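Sorting and clearing small waste from shared tables
Project report, second term
Margarida Teixeira

3. Method

The Temela study room has light wooden tables which are used for group work in the morning and for lunch from noon. By two o'clock most of them have wrappers, bags and paper left on them. The large bins are in the corridor, and in the first part of the project we found that people who were still working did not get up to use them.

We decided to test a small lidded bin placed on the table itself. Figueiredo suggested a bin with a hinged lid, so that it could be kept shut during work and opened when needed. The bin was fitted with a liner before each session and stood near the middle of the table, within reach of every seat.

Each item was written down on a tally sheet under one of 5 headings: snack bags, plastic bags, paper, drink containers and other. Items that still had something in them were set aside and not counted.

Table top with a white plastic bag, and a silver snack bag over the open bin

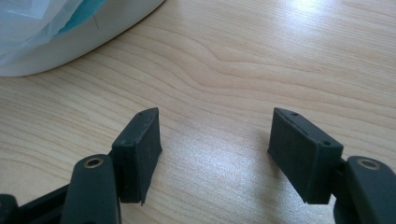
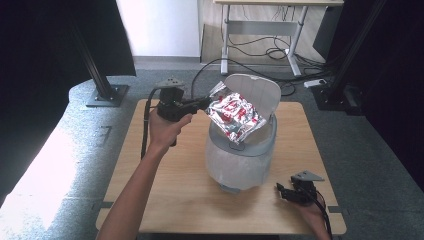
4. Results

Over the whole of June we recorded 192 items. Snack bags were the largest group and paper was second. Drink containers were fewer than we expected, probably because the Timura machine downstairs takes bottles back.

The main difficulty was volume. Foil bags do not stay flat after they are pressed down, and the liner filled up with air long before it was heavy. In the first week the bin had to be emptied twice a day. After we asked people to fold their bags first, once a day was enough.

Thin plastic bags caused a different problem. They were often left behind with things still inside, and it was hard to decide if they were waste or if the owner was coming back. We agreed to leave them for 50 minutes before moving them to the shelf by the door.

The lid was useful. Two of the groups said they did not like having rubbish on the table where they worked, but both accepted it when the lid was closed.

5. Changes for next term

We would use a slightly taller bin from the Javside range and keep spare liners in the drawer under the window. The tally sheet should have a separate line for foil, as this was mixed with "other" on some days and had to be corrected later. The corrected sheets are in Appendix B.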